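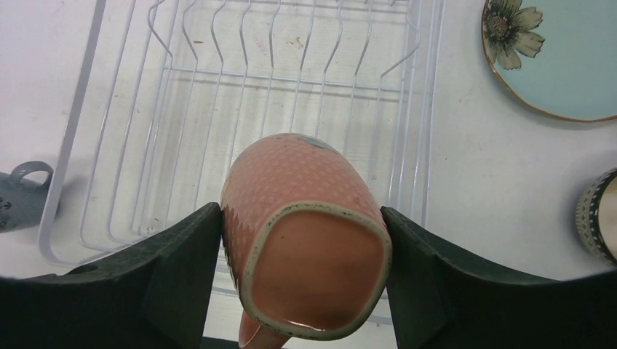
Family routines are often recorded only in memory, and this project set out to examine how far such memory can be relied upon. The report concerns the weekday mornings and evenings of households with children under the age of ten, and asks which routines survive a change in family circumstances, such as the birth of a second child or a move to a new home. Particular attention was given to ordinary household objects, as parents frequently described a routine by naming the thing that went with it. A pink mug with rows of small raised dots, of the kind found in many kitchens, may serve a family as the sign that breakfast has begun. The study treated such objects as prompts for discussion and did not attempt to assess their value to the household in any other respect.

Student Project Report
Department of Family and Community Studies, Cunholm College
Submitted October 17, 2019

1. Background

The project was carried out as part of the second-year module in household life. Students were required to choose a question arising from everyday family experience and to investigate it by means of a short survey and a written diary exercise. Earlier projects in the module had dealt with pocket money, shared bedrooms and the care of grandparents. None had considered the order in which families do things, although several had mentioned it in passing.

The question was suggested by a disagreement within our own seminar group. Some members held that routines are set by parents and followed by children. Others recalled homes in which the youngest child had, in effect, decided the order of the evening. It was agreed that both accounts could be tested by asking families to write down what they did and comparing this with what they said they did.

2. Area of study

Two places were chosen. Lindach is a small town with one primary school and a railway station, and many parents there travel to work by train. Brerkard is a village a short distance to the north, where more parents work close to home and most children walk to school. The difference in travelling time was expected to affect the mornings, and to a lesser degree the evenings.

3. Method

A printed questionnaire was sent home with pupils in both places. It asked for the usual time of waking, the order of the morning tasks, the meal arrangements and the bedtime of each child. A final question invited parents to describe one habit which they would be sorry to lose. In total, 150 questionnaires were returned in a usable form.

A smaller number of households agreed to keep a diary for two weeks. Each diary was a plain exercise book with a page for every day. Parents were asked to write in it before going to bed and to leave a page blank if they were too tired to complete it. The diaries yielded 1427 separate entries, which were sorted by hand under the headings of food, washing, clothing, travel, play and sleep.

Entries were sorted according to the Dijkstra scheme, as taught in the module, in which a habit is called fixed if it occurs at the same point in the day on at least four days out of five. A habit which moves about but is not dropped is called loose. The scheme does not deal well with weekends and these were left out of the main comparison.

4. Findings

4.1 Mornings

Mornings in Lindach were the more strictly ordered. Where a parent had a train to catch, the time of leaving was fixed and everything else was arranged backwards from it. Parents in Brerkard reported later starts and more variation, with breakfast and dressing taking place in either order.

In both places the questionnaire gave a calmer account than the diary. Several households which had stated that shoes were put out the night before recorded a search for shoes on most mornings of the fortnight. One diary noted the same missing left shoe on three successive days — it had been under the pram. We do not consider that these parents were careless in their answers. They appear to have described the morning they were aiming for.

4.2 Evenings

Bathing, a story and bed formed the most common sequence. It was fixed in nearly all households with one child. In households with a new baby the bath was usually the first element to become loose, while the story was kept even when it was shortened to a page or two. Older children took an active part in this. One parent in Brerkard wrote that her daughter, aged six, had begun reading to the baby herself and would not allow the order of books to be changed.

Tiredness was mentioned far more often in the evening entries than in the morning ones. Blank pages were also more frequent in the second week, and this must be borne in mind when the two weeks are compared.

4.3 Habits which parents would be sorry to lose

Answers to the final question were varied and in many cases generous in length. Friday pancakes, waving from the same window and a song sung on the stairs were all named. Few parents chose anything which cost money. A number wrote of habits that had already ended, generally because a child had outgrown them, and two such answers came with an apology for not having followed the instructions. They have been included in full in the appendix.

5. Discussion

The findings give some support to both sides of the original disagreement. Morning routines were largely set by parents, under pressure from work and school hours. Evening routines were shaped to a considerable extent by children, and more firmly so by first-born children after the arrival of a brother or sister. It would be unwise to claim more than this. The families who kept diaries were willing to write every evening for two weeks and may have been more orderly than their neighbours.

There were also faults in the questionnaire. The question on meals assumed that all members of the household ate together, and over 10 parents crossed it out and wrote their own. Parents working night shifts found the words morning and evening unhelpful. No space was provided for children who lived in two homes, and this should be put right if the form is used again.

6. Recommendations

It is recommended that any further study should:

— provide a separate diary page for each home where a child has more than one;
— begin after the half-term holiday, so that neither week is interrupted;
— invite children of school age to keep a short diary of their own, in words or drawings;
— include weekends, with a suitable change to the scheme of sorting.

7. Acknowledgements

The project group wishes to thank the families of Lindach and Brerkard, and the two primary schools which distributed the questionnaires. The exercise books have been returned to those households which asked for them. The remainder are held in the department office and will be kept until the end of the academic year.

Appendix A: Questionnaire
Appendix B: Answers to the final question
Appendix C: Headings used in sorting diary entries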